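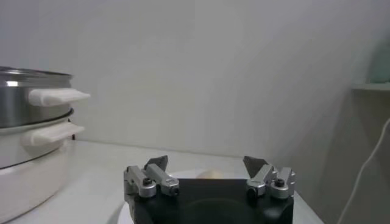 Last changed: Sat 4 March

Section 4. Steaming buns

Read Section 2 before using the Metex steamer for the first time.

Before you start

Place the steamer on a flat table with open space above it. Steam rises straight up, so do not set it under a shelf or wall cabinet. Keep a plate within reach for the cooked buns.

Steps

1. Unplug the steamer and lift off the basket.
2. Pour cold water into the base, up to the upper line. Do not fill past 1,000 ml.
3. Put the basket back and press down lightly until it sits level.
4. Set the buns on the perforated floor. They swell as they cook, so leave a gap between them.
5. Put on the glass lid, plug in the steamer and switch it on. 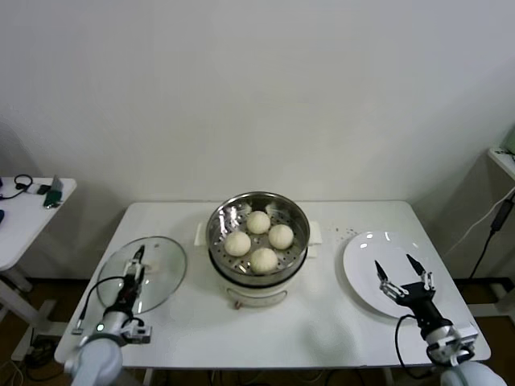 Four buns are a good load for one basket. With a larger batch, steam in turns and check the water before each one.

6. Steam small plain buns for 12 minutes. Filled or frozen buns need longer – see the table in Section 6.
7. Switch off and wait two minutes before opening.
8. Lift the lid by the knob, tilting the far edge up first so the steam goes away from you. Set the lid down on the table.
9. Move the buns to the plate with tongs.

CAUTION: Steam can reach more than 208 °F. Use oven mitts on the side handles and never move the steamer while it holds hot water.

Note: If buns stick, line the basket with squares of parchment next time. Do not cover all the holes.

Let the base cool for 60 minutes before emptying it. Wash the basket and lid by hand – the base must not go in water.

Descaling is covered in Section 5.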